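The Second Life of a Sweatshirt

Skaltow used to have three dry cleaners and a mill outlet. Now it has Futia, a repair and resale shop on the ground floor of the old post office, where a zipper can be replaced while you do the rest of your errands.

The shop opened in June with one sewing machine and 240 items on the rails. It now takes in 600 pieces a month. Coats bring in the most money, but the bulk of the work is everyday cotton: sweatshirts, T-shirts, school clothes with the knees gone.

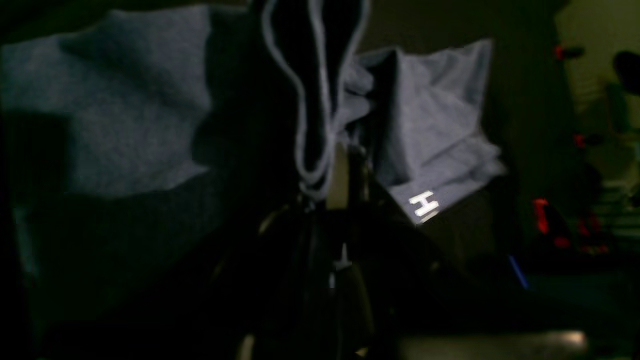
Prices are kept low on purpose. A small hole costs $4 to close, and a new cuff costs a little more. The shop makes up the difference on resale and on a contract with Kļaviņa, a workwear company that sends its worn uniforms to be patched – a job it once handled by buying new ones.

Cotton knits are harder to repair than they look. The fabric stretches, so a stiff patch will pull at the edges and make a new hole beside the old one. Futia's menders cut patches from shirts too worn to sell and match the weight before they match the color. Heathered yarns are easier than solid ones – a slightly wrong shade gets lost in the flecks.
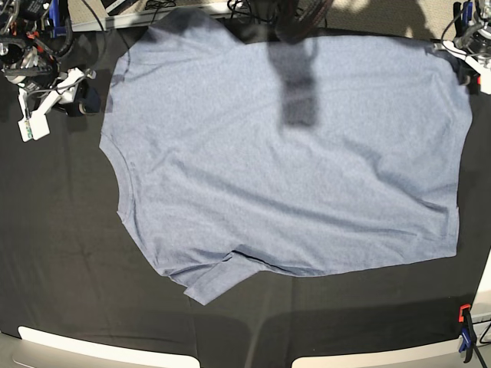 A short-sleeved T-shirt in heathered blue-gray, laid out on black cloth.

Not everything can be saved. Collars that have lost their stretch are usually left alone, and thin elbows are mended only if the sleeve around them is sound. What remains goes to a sorting plant in Grarnolholm, where it is shredded for padding.

Rent is the main worry. The lease is up next year, and the shop needs 3,000 square feet if it is to take on a second uniform contract. The owners have looked at two buildings near the rail yard. Both need new wiring, and only one has a loading door.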